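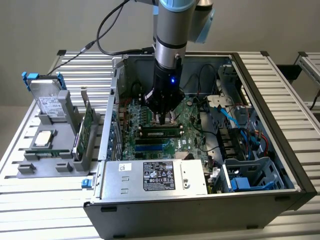

Sendex TG-18 is a silicone-free thermal compound for desktop processors and heat sinks, made by Grallaveck and sold in a 5 g syringe with a flat spreader. It stays workable at room temperature and needs no curing time. Apply it with the board level, so the compound does not creep toward one side of the heat spreader; with a tower such as the Dell, lay the case on its side with the open side facing up and the motherboard can stay in place. Remove old compound with a lint-free cloth and isopropyl alcohol first.

The compound does not conduct electricity, but excess material attracts dust and should be wiped off. Do not use it as a glue – it has no holding strength, and the heat sink must be held by its own clips or screws.

Specifications
Part number: 1361
Net weight: 5 g
Color: gray
Base: synthetic oil with zinc oxide filler
Shelf life, sealed: 18 months
Rated service: 3000 hours of continuous load before inspection

Application notes
Place a small bead at the center of the processor and lower the heat sink straight down. Tighten opposite screws in turn. If the heat sink is lifted after contact, clean both faces and start again. Keep compound out of the socket and away from the expansion slots. Contacts that have picked up compound should be cleaned before a card is fitted.

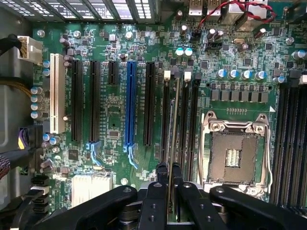
Expansion slots on a desktop motherboard, including a blue PCIe x16 slot.

Storage
Store the syringe capped, tip down, away from direct sun. Some oil may separate at the tip after long storage – discard the first drop.

Ordering
Single syringes ship from stock. Trade packs are supplied through Rason and, for orders outside North America, through Ďurica. Safety data sheets are available from Shirley Cloutier, technical documents. For trade accounts, contact Garnet Carrier.

Page last revised Sun 4 January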